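The Assessor's Report on the Kullar Service

The assessor was received at the Melik premises at 6 in the morning, before the building had been properly heated. She had been engaged by the Tsikata Housing Trust to report on the Kullar household service, which the Trust was considering for the use of its residents. Her instructions ran to two pages. She was to examine the service as offered, to put such questions as she thought proper, and to recommend either acceptance or refusal.

The service was sold on the following terms. A subscriber paid a monthly charge and received one Kullar machine, which had two arms and was mounted on a wheeled base. The machine arrived knowing a fixed list of household tasks. Further tasks could be requested in writing, and Melik undertook to teach them at its own premises and to send them out to every machine in service. The list at the time of the assessment stood at 22 tasks. The Trust had asked for one more, the lining of a bin with a fresh bag, and the assessor had been invited to attend while it was being taught.

She was shown to a chair at the back of the hall and given a copy of the conditions of subscription. She read these with care. Clause 6 stated that a task would be added to the list when Melik was satisfied that it could be performed in an ordinary home. The clause did not state how Melik would come to be satisfied. She underlined it and wrote the word "how" in the margin.

The director of the service, a tall man in a grey suit, took the chair beside hers. He explained that the company had been formed at Irno, in two rooms over a chemist's shop, and that it had begun by teaching its machines to fold towels. Towels had taken most of a year. He did not regard the year as wasted, although the bank had.

"And bags?" the assessor asked.

"Bags are worse than towels," said the director. "A towel stays where it is put."

Work had started by then. The operator at the table had greeted the assessor politely on arrival and had not spoken since. The task was to be carried out by hand with a pair of grippers, over and over, until enough good attempts had been recorded for the machine to learn from. The assessor found that she had stopped reading the conditions and was watching the purple bag.

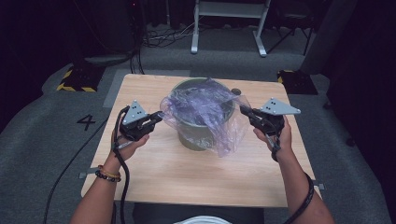 What does a subscriber do if the machine cannot complete a task?

The subscriber reports the failure by telephone or in writing, and the service replies within 2 working days. If the task is on the published list, it is taught again at no charge. If it is not on the list, it is treated as a request and the subscriber is told whether it has been accepted.

The assessor had found this question and its answer printed on the inside cover of the conditions, and she read them aloud to the director in a level voice.

"Two working days," she said. "Many of the Trust's residents live alone. Several cannot bend. If the machine leaves a bin unlined before a holiday, the resident will be without a bin for the better part of a week."

"The resident could telephone."

"The resident could telephone, and would then have a telephone call and an unlined bin."

The director considered this. It was plain that he had been asked harder questions by people he had liked less. He said that the period had been chosen when the service had very few subscribers and only one person to answer them, and that it had not been looked at since. He took a pen from his jacket and made a note on the back of his own hand, which the assessor thought irregular.

She asked next who decided when an attempt was good. The director replied that the operator did so in the first instance, and that a reviewer then went through the recordings and struck out those that would teach the machine a bad habit. A bag put on in haste might slip in an hour. A bag pushed down too firmly might tear when the bin was full. The reviewer at Irno had formerly inspected school kitchens and struck out a great many.

"Might I see the ones that were struck out?" the assessor asked.

No visitor had made this request before. The director went away to enquire and was gone for 20 minutes. He returned with a folder of printed sheets, on which the reviewer had entered the reasons in a small upright hand. Rim not covered. Bag inside out. Bag inside out. Covered but would not hold. Against one entry the reviewer had written only: My mother would not accept this.

The assessor read every sheet. When she had finished she asked whether she might take that last one away with her, and was told that she might have a copy.

She remained until the middle of the afternoon. She took a cup of tea, for which she insisted on paying, and asked the operator one question, which was whether the work was tiring. The operator replied that the wrists felt it first, and after that the patience. This was entered in the report exactly as given.

The report was delivered to the Trust in May. It recommended that the Kullar service be accepted for a trial in about six homes, on condition that clause 6 be rewritten to describe the work of the reviewer, and that the period for reply be shortened to the same day. It noted that the company had raised no objection to either condition. A copy of the reviewer's sheet was attached at the back, without comment, and the chairman of the Trust was seen to read it twice before he turned to the charges.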